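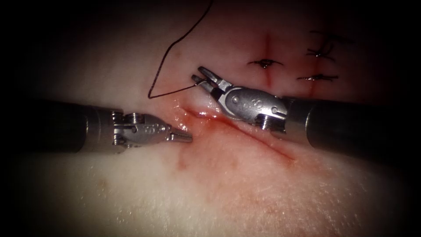 Nadège Maillard ran the suturing table at the Grimeck open day on Saturday, 30/09/2023, and she had little voice left by the time we spoke.

"People expect it to be fast," she said. "We tell them to watch the thread."

Each visitor got a seat behind the screen while Maillard talked through the stitches. She has taught on the system for two years and puts a beginner's first knot at roughly 22 minutes.

Did anyone ask whether the robot works alone? "All of them," she said. "A surgeon moves the arms - I say that first now."

Octavio Mosquera, who booked the groups, said 975 people came through the doors. The next open day is planned for August.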